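How to set up your home screen so you can find things again

By Wilmer Ospina

I love a good phone tidy-up. Give me a Sunday morning, a pot of tea and a phone with six pages of icons on it, and I'm a happy man! When I sat down with my own phone last November I had 140 apps spread over seven pages, and I was using search to open the calculator. An hour later everything I wanted was on one page, and it's stayed that way since.

The steps work on any recent phone, Android or iPhone. The menus have slightly different names, so I've put both where it matters.

What you'll need

Your phone, charged past 40 per cent
Your main account password (you may be asked for it if you delete a paid app)
A pen and a bit of paper

Step 1: Write down what you really use

Before you move a single icon, go to your screen time page. On an iPhone it's Settings, then Screen Time, then See All App Activity. On Android, look under Settings for Digital Wellbeing. Switch to the weekly view and write down the apps at the top of the list.

Now add the ones you don't open often but need in a hurry. For me that's the bank, the bus timetable and Mellora, the little parking app our council uses. You want to be able to hit those with your thumb while holding a bag of groceries.

My list came to 27 apps. Yours might be half that, and good on you if it is.

Step 2: Clear the home screen completely

This is the fun part, and it's much less scary than it sounds. You're only taking icons off the page. The apps stay on the phone.

On an iPhone, press and hold an icon, choose Remove App, then Remove from Home Screen. Read that second box carefully the first few times, as the delete option sits right beside it. On Android, press and hold, then drag the icon up to Remove (drag it to Uninstall and it really is gone, so go slowly).

If you've got pages and pages of them, iPhone owners can hide a whole page at once. Press and hold an empty spot, tap the row of dots at the bottom, and untick the pages you don't want. It feels marvellous. 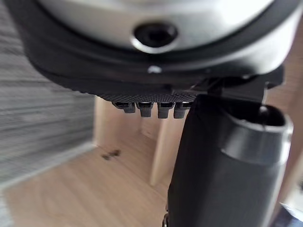
Step 3: Choose your bottom row

The row along the bottom of the screen is the best real estate you've got, and it follows you across every page. Most phones fit four or five icons there. Don't put anything in it that you open out of boredom! I made that mistake with a news app and had to move it after two days.

Mine has the phone, messages, the camera and Udalura, which I use for notes and shopping lists. Pick the ones you'd want with one hand, in the rain, with the dog pulling.

Step 4: Build three or four folders

Drag one icon on top of another and the phone makes a folder. It'll guess at a name, usually a strange one, so tap the name and type your own. I use verbs, because I'm normally trying to do something when I pick up the phone: Pay, Travel, Watch, Fix.

Keep the folder to one screenful. Once it spills onto a second page inside the folder you've built yourself another junk drawer, and you'll be swiping around in there looking for the ferry times.

Fix is my favourite folder, by the way. It has the torch, the spirit level, the tape measure and Ramstead, a furniture app that stores your assembly sheets and lets you tick off the panels as you go. I'd forgotten I owned it until I did this clean-up.

Step 5: Add one widget (just one to begin with)

Widgets are terrific but they're greedy with space. Start with a single medium-sized one at the top of the page. The calendar is a sensible choice and so is the weather. Press and hold an empty spot, tap the plus sign or Widgets, and scroll until you find the app.

Live with it for a week before adding another. If you haven't glanced at it by then, swap it for something else.

Step 6: Send everything else to the library

On an iPhone, swipe left past your last page and there's the App Library, already sorted. On Android, swipe up for the app drawer. Everything you took off in Step 2 is waiting for you, and there's a search bar at the top.

To stop new apps landing on your beautiful clean page, go to Settings, then Home Screen & App Library, and choose App Library Only. Plenty of Android phones have a similar switch called Add new apps to home screen. Turn that off.

Step 7: Give your photos a home too

I keep one photo album for jobs around the house and put a shortcut to it in the Fix folder. Make the album first, add a handful of pictures, then use the shortcuts app to pin it. Models and part numbers go in there, and anything I might want to look at again in a hardware shop.

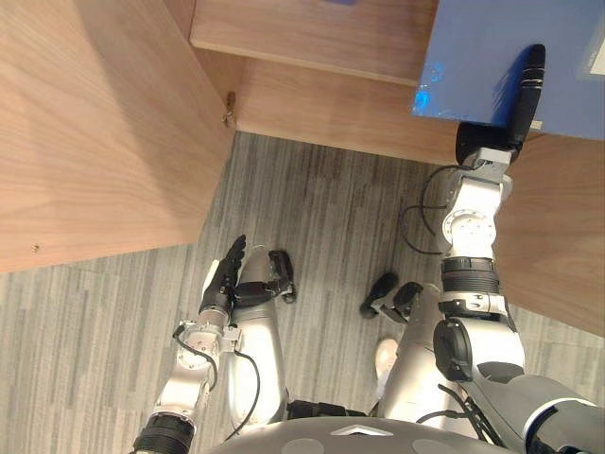 Light wooden panels meeting at a corner over the grey striped carpet.

A quick word on storage

Removing icons doesn't free up any room. If your phone's been complaining, sort your apps by size in the storage menu and look at the big ones. I found a game called Montoya taking up 700 MB, last opened in autumn, and a translation pack at 300 MB for a trip I'd finished. Both went.

If something goes wrong

An icon has vanished: search for its name. If it comes up, press and hold it and drag it back to the page.

The icons won't budge on Android: check whether Lock Home screen layout is switched on in the home screen settings.

You hate it: iPhone owners can go to Settings, General, Transfer or Reset, Reset, then Reset Home Screen Layout. You'll get the factory arrangement back and can have another go after tea.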